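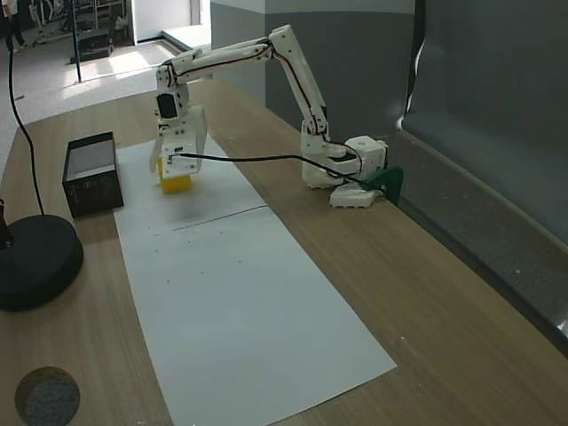
I've been putting off writing about the Alleck blocks for months, mostly because it feels silly to have this many opinions about a cube. But three people have asked me now (hi, Fadwa!), so let's do it.

Alleck is a small outfit that sells chunky, slightly translucent-looking blocks in single-color sets. I bought the yellow set in March, 20 cubes in a drawstring bag, for 31 dollars. Yes, that's a lot for cubes. My sister Meriem looked at the receipt and asked if they came with a snack. I'd already been through two cheaper sets by then, though, and both ended up in the garage, so I was ready to spend a little.

First thing, the color. It's a really good yellow! Lemon candy, bright enough that you can spot one across the room, and when the morning light comes in low over the table you get a soft glow at the edges. I was worried they'd look like cough drops. They don't. My son Moataz picks yellow for everything anyway, so he was sold before the bag was open.

The edges are rounded, and I go back and forth on this. On the plus side, they're lovely in the hand and stepping on one in socks is merely unpleasant. On the minus side, a rounded cube doesn't sit on another rounded cube quite as firmly as a sharp-edged one does, and tall towers get wobbly. Our record is 7 high. We've tried for eight more times than I'd like to admit, once at bedtime, which was a mistake. If towers are your whole thing, the Fodov set is better. It has crisp square corners and a bit more weight, and Moataz got eleven up on his first afternoon with a borrowed bag. The Fodov colors are kind of sad, though, all mustard and brick.

They do show everything. Fingerprints, crumbs, a mystery smear that I chose not to investigate. Warm water and dish soap sorts it out, but don't use paper towels to dry them, they leave lint all over and you'll be picking at it forever. An old T-shirt works great. I put a few through the dishwasher before reading the card in the bag that says not to, and those came out a touch cloudy on one side. My fault, but maybe print that on the bag itself?

Something we do a lot is put plain white paper down on the table and trace the blocks, or park them on it and color in the shadows. I use ordinary printer sheets laid end to end. The wood grain on our table is busy and the yellow gets a little lost against it, and on white they really pop. Expect the paper to get grubby fast. I went through most of a 300-sheet pack over the spring and I regret nothing.

The bag is the weak spot. The cord pulled out of ours within a couple of weeks and I've since moved everything into a Lutitz shoebox-type bin with a lid, which stacks and doesn't shed string. For the price I'd have liked a proper box.

I also wrote to Alleck to ask if they sell replacements, and a very nice person named Radwa Salem answered the same evening. They do sell singles, they're just not listed on the site, so you have to email. She even mailed me one to replace the block that went down the heating vent. We can still hear that one some mornings.

Would I buy them again? Yes, probably in blue this time, and I'd wait for a sale. Four stars, with the missing one for the bag. Meriem says three and a half, but she's borrowed them twice, so make of that what you will.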